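Product Review: Herkevitz Rail and Basket Storage System

Assessed for the Billdale Shared Workspaces Program
Sun 25 August

The Herkevitz system comprises a wall-mounted rail, a set of hooks and a choice of hanging baskets. It was assessed over nine weeks in the staff kitchen and the adjoining supply room at Billdale, against the storage requirements set out in the Program's fit-out guide. 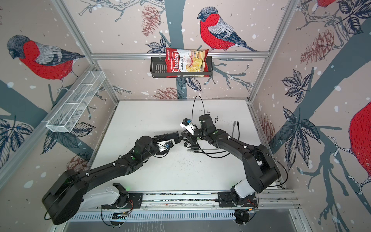 A basket hung from a bar, holding a bag of cassava chips.

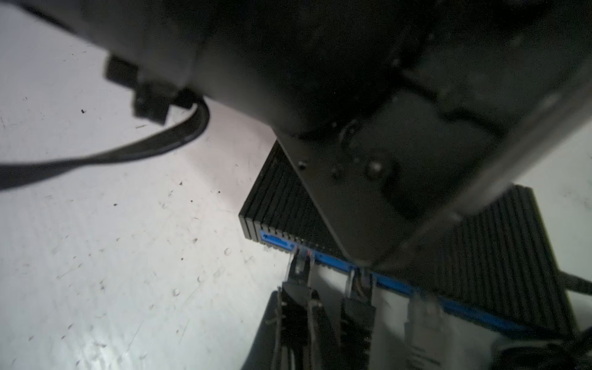
Yaqin Tang
Senior Reviewer, Furnishings and Equipment

Installation

The starter kit retails at $149 and includes one rail, four brackets and fixings for plasterboard. Masonry anchors must be purchased separately, an omission that should be stated on the carton. The rail measures 910 millimetres and cannot be trimmed without voiding the warranty. Two such rails may be joined end to end, although the connector leaves a visible seam.

Fitting required one person and a spirit level. The printed instructions are adequate for the brackets but unclear on the order in which the end caps are attached; ours were removed and refitted twice.

Performance in use

The baskets were used for tea, dry goods, tea towels and stationery. They lift off easily for cleaning and return to the rail without tools. Tall packets remain upright and are easily identified by colour and label. Small items are less well served — sachets and loose clips fall through the wider openings, and the optional liner, at $9, should be regarded as a necessary purchase.

No sagging of the rail was observed. The finish resisted grease and ordinary detergent, though one hook showed wear at the point of contact by week six.

Comparison

The Sandu equivalent, at $170, is supplied with liners and a longer warranty. Its hooks are stiffer to move, and several staff preferred the Herkevitz for that reason. The Kerkberg range was excluded as replacement parts could not be sourced locally.

Recommendation

The Herkevitz system is recommended for kitchens and supply rooms where shelving is impractical. It is not recommended for first aid supplies, which should remain in a closed cabinet. Enquiries regarding bulk orders should be directed to Boyang Duan, Procurement.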